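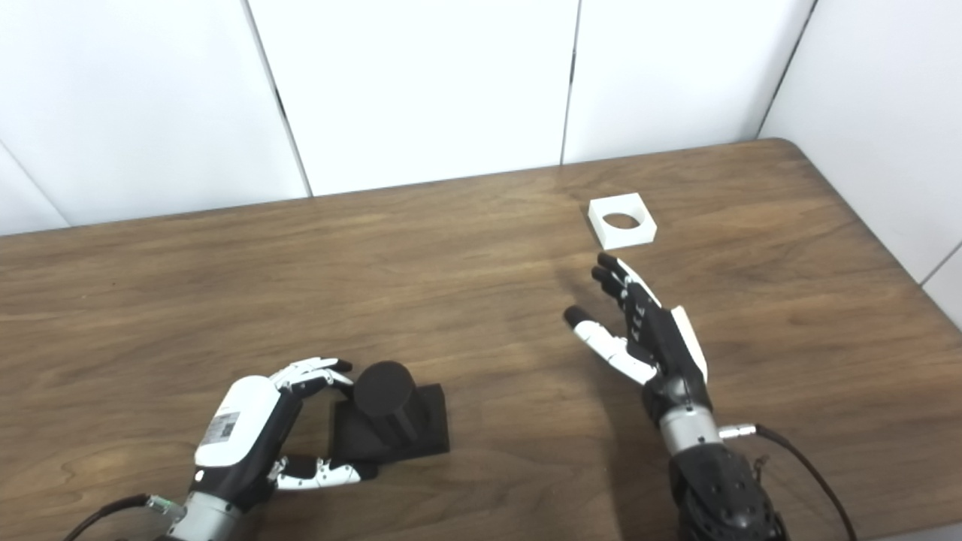
Week 3 with the Imik hand kit from Vendard. Still on peg and block, two hands. Setup was painless, the manual isnt.

Price check bc people keep asking: 2,610 for the pair, wrists included. Kinoshita quoted us 500 more in February, no cables. 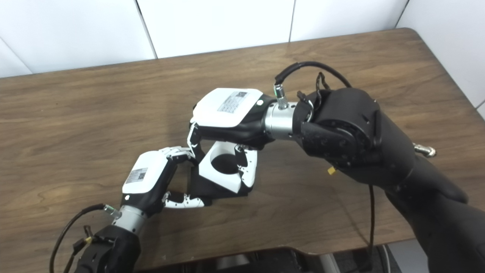

Thumbs are the best part imo. Fingertips less so, want more grip on smooth stuff. Support is slow but Omolara Amadi there answers evrything — ask for her.

Next: 1,000 cycles, then I'll post numbers.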